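Tesfamariam Fund
Open Networks program: second progress report
Project: Who Decides What Gets Taken Down?
Grantee: Amden Digital Rights Monitor
Reporting period: October to March

Where we stand

The grant pays us to find out whether the voluntary code on website blocking does what its signers say it does. Six months ago we told you we expected a clear answer by now. We don't have one, and we would be suspicious of anyone who claimed to.

The code asks internet providers to publish every blocking request they act on, the legal basis for it, and the date on which the block will be reviewed. Providers in the region have signed with a good deal of ceremony. Publishing has gone less well.

What we collected

We logged 696 blocked addresses during the period. For 400 of these we found a published notice of some kind. Only 64 of the notices named a law or a court order that a reader could look up. The others used phrases such as "at the request of a competent body," which could mean a judge or could mean a phone call.

We had planned to report a compliance rate. We have decided against it. A single percentage would travel well in a press release and would treat a one-line notice the same as a full one. The interim tables list each notice by type, and we ask the Fund to quote from those if it quotes anything.

Provider responses

Jurnon, the largest provider in our sample, answered our first letter within the 90 days the code allows, on the last of them. Its reply ran to four pages and dealt with one of our eleven questions. Ellus answered faster and more fully, but its figures for December do not match the list on its own website. We asked which was right. The website list was then changed to match the letter, with no note that anything had been altered. We keep dated copies of both.

Two smaller providers say they have received no blocking requests at all. That may be so. Our test connections on their networks failed to reach 38 addresses that opened normally elsewhere, and neither company has offered an explanation. Technical faults can produce the same result, so these addresses are marked "unexplained" in the tables and are left out of the main count.
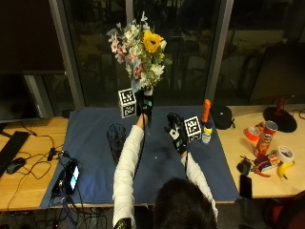
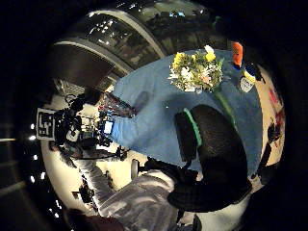

Flowers, held up above the table in the first picture and resting on it in the second.

Public sessions

We held three public sessions, against five in the work plan. Attendance was fair at the first and thin at the other two. The feedback forms were very positive, and we give them little weight: people who come to an evening talk on blocking policy tend to agree with us already. We would like to drop the remaining sessions and spend the money on test connections in the two northern districts, where we have almost no data.

The plain-language guide to challenging a block is finished and online. Downloads have been steady. We can't tell whether anyone has used it to file a challenge, and the review office will not say how many challenges it gets.

Problems

The testing software reported false blocks for most of November after an update. We threw out that month's automated results and rechecked the addresses by hand, a job that took three weeks and put the interim tables behind schedule. The fault was ours for installing the update without a trial run.

The ministry's freedom of expression working group invited us to join as observers. We went twice. The group has a logo, a mission statement and a draft declaration calling an open internet "a shared priority," but it has no power to ask a provider for a document. We will read its minutes and stay home unless that changes.

Budget

Spending is under plan on events and over plan on staff time, for the reasons given above. Legal advice on the Ellus list cost more than we had allowed. The full statement is in the annex. We are not asking for extra funds, only for approval to move the events money.

Next period

Jurnon has promised a searchable archive of its notices by June. It made the same promise last June. We will check whether the archive exists, whether older notices are in it, and whether any of them have been reworded.

We will also repeat the full test run on all addresses from the first list, to see how many blocks were lifted at their stated review date. So far we have confirmed two.

Decision needed from the Fund: approval of the budget change, if possible before the end of April, when the contract for the northern test lines has to be signed.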